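**Dos brazos, micrófonos y soportes: ¿cómo grabo demostraciones que sirvan para entrenar?**

Hola a todos. Llevo desde febrero peleándome con esto y creo que ya va siendo hora de preguntar en vez de seguir gastando tardes. Tengo un puesto con dos brazos teleoperados y una mesa con dibujo de mármol (sí, ya sé, con las vetas el fondo no es el más limpio del mundo). La tarea es de las que parecen fáciles: coger un micrófono de mano y dejarlo colocado en la pinza de un soporte. Unas veces toca el soporte de sobremesa y otras el trípode con la araña redonda.
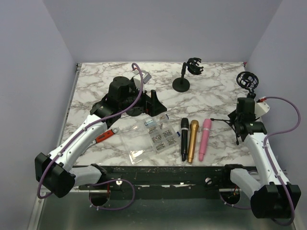

El proyecto se llama Prisement y lo llevamos entre muy poca gente en Lernville, así que casi todas las demostraciones las hago yo. Tengo 100 episodios grabados y de esos he tirado 18, casi siempre porque el micro se me resbaló o porque me quedé pensando a mitad de movimiento. Con lo que queda entrené una política por imitación y el resultado es... regular. Va hacia el micro bastante decidida, lo coge casi siempre, y cuando llega al soporte se pone a temblar delante de la pinza como si no supiera por dónde entrar.

Mis dudas:

- ¿Dejo los soportes siempre en el mismo sitio hasta que funcione, o los muevo desde el principio?
- ¿Los episodios malos se borran o se guardan aparte?
- ¿Merece la pena que un brazo sujete el soporte mientras el otro mete el micro? Lo he probado con el trípode, que se mueve con nada, pero la teleoperación con las dos manos se me hace muy cuesta arriba.
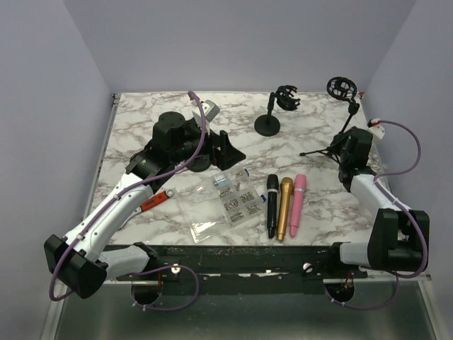 ## Respuesta 1 (aceptada)

Buenas. Yo hice algo muy parecido con destornilladores y una base perforada, en un proyecto que se llamaba Ruggiero, y me pasó exactamente lo mismo, el tembleque delante del agujero. Te cuento lo que me funcionó, que a lo mejor te ahorra un mes.

El tembleque casi siempre viene de tus propias pausas. Cuando teleoperas y llegas a la pinza frenas, miras, corriges un poquito a la izquierda, vuelves a mirar... y todo eso queda grabado. La política aprende que ahí hay que quedarse quieto o dar pasitos. Coge cualquier episodio tuyo, míralo a velocidad normal y cronometra cuánto tardas desde que el micro está delante del soporte hasta que entra. En mi caso eran 7 segundos, una barbaridad. Practiqué sin grabar hasta que me salía de un tirón y volví a grabar de cero. Duele, pero la diferencia fue enorme.

Sobre mover los soportes: muévelos, pero poco y con orden. Yo lo haría así:

1. Empieza con un solo soporte y un solo color de micro, y desplaza la base unos centímetros entre episodio y episodio. Apunta las posiciones en una libreta, porque de memoria acabas repitiendo siempre las mismas tres.
2. Cuando eso vaya bien, mete los otros colores. El negro es el que más guerra te va a dar al lado de soportes negros y dedos negros, así que graba más de ese.
3. Deja los trastos que vayan a estar en la mesa de verdad (la caja de tornillería, por ejemplo) y cámbialos de sitio de vez en cuando. Si la caja está siempre en el mismo punto, la red la usa de referencia y el día que la quites se pierde.
4. Repasa lo que ve la cámara de muñeca antes de dar por buena una tanda. Los dedos ocupan mucho, y si en el momento de encajar el soporte se te sale por arriba, la política va a ciegas justo donde más falta le hace ver. A mí me tocó inclinar la cámara y repetir 30 episodios.

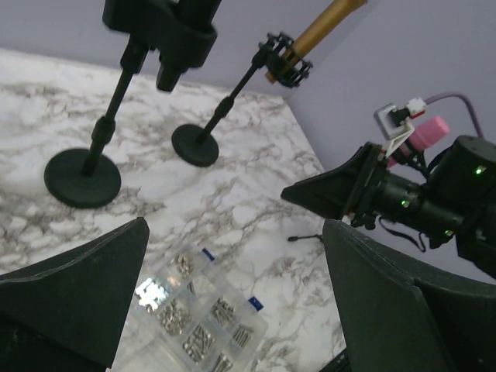
5. Graba también recuperaciones. Colocas el brazo un pelín mal a propósito, empiezas a grabar ahí y lo corriges. Ojo, que la colocación mala no quede dentro del episodio, solo la corrección.

Los malos no los borres nunca. Los guardas en otra carpeta con una etiqueta de qué pasó («resbalón», «duda», «choque con el trípode») y ya verás para qué sirven. Yo acabé recortando el principio de unos cuantos, que estaba perfecto hasta el fallo, aunque para eso tu método de entrenamiento tiene que aceptar episodios parciales.

Y lo de sujetar con el otro brazo: con el trípode, sí. Pero decídelo ya y hazlo siempre igual. Si en la mitad de los episodios lo sujetas y en la otra mitad no, te va a salir un brazo que se acerca, se lo piensa y se vuelve.

## Respuesta 2

Ponle más datos. Con 100 no vas a ningún lado, en Skovdale usábamos muchísimos más para una tarea de apilar vasos. También mira que las cámaras y los brazos estén sincronizados, que eso da tembleque.

> *Comentario de quien pregunta:* lo de la sincronización lo miré y está bien, gracias igualmente. Lo que me quedó en 82 buenos igual es poco, sí, pero antes de grabar más prefiero arreglar las pausas.

## Respuesta 3

Añado una cosa a la primera, que me parece muy buena. Fíjate en los cables - los que van sujetos a lo largo del brazo hacen bucles bastante grandes y en algunas posturas se meten delante de la cámara fija. Si en unas sesiones los llevas más tensos que en otras, la imagen cambia sin que te des cuenta. Yo haría una foto al empezar cada tanda y la compararía con la anterior, es un minuto.

Ah, y graba siempre a la misma hora o tapa la ventana si tienes una cerca. Las tapas transparentes y las bolsas de plástico sueltan unos reflejos que a las seis de la tarde no se parecen en nada a los de las diez de la mañana. O al revés, graba a todas horas para que se acostumbre, pero entonces con bastantes más episodios.

> *Comentario de quien pregunta:* ¡pues sí que hay diferencia! He mirado los que descarté y muchos son de última hora de la tarde, aunque igual a esa hora el que estaba cansado era yo. Empiezo esta semana con el soporte de sobremesa y el micro dorado y os voy contando.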